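# Platwood Foam Block Set: README

Notes for the tabletop block set kept in the Platwood playroom store. Covers what is in the set, how it is stored, how to clean it and how the stacking records are laid out. 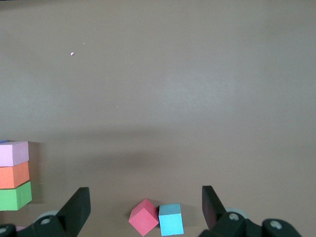
One of the Brindard room leaders wrote back after the first version of this file to say that the old notes told people how to build with the blocks but never how to put them away, and that the putting away was where things went wrong. The storage section is longer now as a result.

12 comments | 31 shares

## What this file is for

The set is used by several rooms and goes out in a tub on a weekly loan. People who borrow it should read "Before use" and "Putting away". People who keep the records should read the rest.

The set was bought in two lots from Widby. The second lot came in February and is slightly firmer than the first. The two lots have been mixed and there is no need to separate them.

## Contents of the set

- Foam blocks, rectangular, in several colours
- Foam cubes, small
- One lidded tub with a label on the short side
- One drawstring bag for the cubes
- One record pad
- One laminated copy of this file

Colours vary between lots. The pinks in particular don't match. Some are closer to lavender and some are plain pink, and both are written down as "pink" in the records. Orange covers anything from coral to a true orange. Please don't invent new colour names on the record sheets, as it makes the totals hard to work out later.

## Sizes

The rectangular blocks are sold as one size but they aren't all the same. Foam is cut and then settles, and older blocks have been squeezed a good deal. A difference of a few millimetres in width is normal. If a stack has one block that pokes out further than its neighbours, check how it has been placed first, then check it against a new block. Only put a block in the spares bag if it rocks when laid flat on its largest face.

Edges are soft and slightly rounded. Don't trim them.

## Before use

1. Use a flat table. The blocks will stand on carpet but tall stacks lean.
2. Wipe the table with a dry cloth. Crumbs and bits of fluff get pressed into the foam and are a nuisance to pick out.
3. Tip the rectangular blocks out first and leave the cubes in their bag until they are wanted.
4. Check the tub for torn pieces. A piece with a tear longer than a fingernail comes out of use.

The set is meant for ages three and up. Torn foam can be bitten off and swallowed, so step 4 applies every time, including when the tub has only come from the room next door.

## Building

There are no rules for free building. For the recorded sessions, use these three starting layouts.

**Plain stack.** Three rectangular blocks, one on top of another, largest faces down. Write the colours from the bottom up.

**Pair.** Two cubes side by side on the table with nothing on top.

**Stack and pair.** Both of the above on the same table, with enough space between them for a hand to pass through. This is the layout most people get wrong, usually by building the stack too near the middle and running out of room. Start the stack to one side.

A recorded session lasts 8 minutes. Stop when the time is up even if the stack is half done, and write down how far it got. Half-done stacks are useful.

If a stack falls, write "fell" and the number of blocks that were standing before it went. Don't rebuild within the same line. Start a new line.

## Records

Each line on the pad has the following fields.

| Field | What to write |
|---|---|
| Date | Day and month |
| Room | Short room name |
| Layout | Plain, pair, or both |
| Colours | Bottom to top for stacks, left to right for pairs |
| Result | Stood, fell, or stopped |
| Notes | Anything else, kept short |

The typed-up records hold 3000 lines. Of these, 1000 are from the first lot of blocks alone and are marked with an F in the last column. The remainder are from the mixed set. Lines with no colours filled in have been kept, with the field left blank.

Known problems with the records:

- "Green" was written as "gr" in some of the early sheets, and so was "grey". There are no grey blocks in the set, so every "gr" has been changed to green.
- Left to right depends on where the writer was sitting. Pairs recorded before the pad was reprinted should not be used for anything where the order matters.
- One room wrote colours from the top down for a whole term. Those lines have been turned round, and the note says "turned".
- Light levels were not recorded. Orange and pink are easy to mix up late in the afternoon, and a few lines are probably wrong for that reason.

## Putting away

Rectangular blocks go in flat, in layers, with the lid on last. Don't stand them on end to fit more in. They take a bend overnight and it doesn't fully come out.

Cubes go in the drawstring bag and the bag goes on top. Check under the table and along the skirting for cubes before closing the lid.

If the lid won't close, something is in there that doesn't belong. The Jin picture bricks are close in size to ours and have come back in this tub more than once. They have a printed face and should go back to the shelf by the sink.

## Cleaning

Wipe with a damp cloth and a drop of washing-up liquid, then wipe again with plain water. Leave to dry on a rack, not touching, for a full day. Never put them on a radiator or in the dishwasher. Bleach takes the colour out of the green ones first.

The set is cleaned every 14 days and also after any loan where someone has been ill. Write the cleaning on the inside of the lid in pencil.

## Loans and replacements

Loans run from Monday to Friday. Return the tub to the bottom shelf of the store. Missing blocks should be written on the pad, with the colour. Replacements are ordered twice a year from Widby, so a gap may not be filled straight away.

## Changes to this file

- Storage section rewritten
- Colour names cut down
- Stack and pair layout added
- Cleaning interval changed from monthly

Last updated April 26, 2026

Platwood Playroom Store | Contact the store desk | Copyright Platwood | Back to top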